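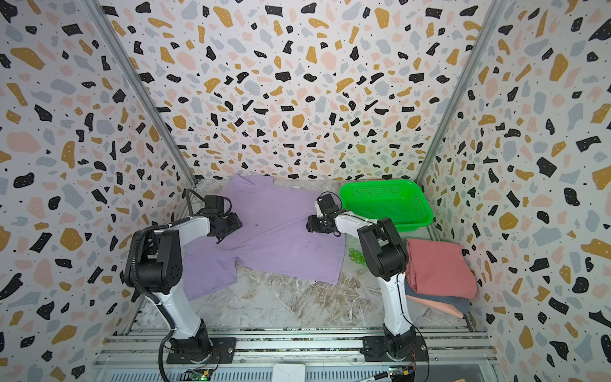 Chapter 4
When an Owner Leaves: Shares, Partners and Passing On the Firm

Most of us, when we picture a company, picture the thing it makes or the shop it keeps, and hardly ever the little bundle of shares lying in a drawer somewhere. Yet those shares have a life of their own, and sooner or later (more often sooner than the family expected) they have to go to somebody. This chapter is about who that somebody is, how the price is settled, and why it pays to talk about both while everyone is still on good terms.

Let us begin with a small firm called Kelteditz, which sold marine insurance from two rooms above a chandler's. Åsmund Moen and Arvid Rønning started it together and held 4000 shares between them, split evenly, as old friends tend to do. They had no written agreement. When Rønning decided one March that he had had enough of offices and would like to see rather more of his grandchildren, he found a willing buyer in Terkano, a much larger broker, and was quite delighted with the offer. Moen was less delighted! He had no wish to share his desk, so to speak, with strangers, but nothing in the company's papers gave him the right to buy first, and he couldn't have raised the money in a hurry anyway.

The two men did settle it in the end, over a good many pots of coffee. Moen bought 1665 of his friend's shares, paying for them over 5 years, and Terkano took the rest. You might like to work out, before reading on, what share of the firm each party then held, and whether Moen could be outvoted.

We shall come back to Kelteditz several times, so do keep your workings. First, though, we need some plain terms: what a majority holding is, what a minority holder can and can't insist upon, and what lawyers mean by a right of first refusal. Readers who worked through the Parnedwood accounts in the last chapter will find some of this familiar, and may go straight to section 4.2.

4.1 What a share lets you do

A share is a slice of ownership, and it usually carries a vote.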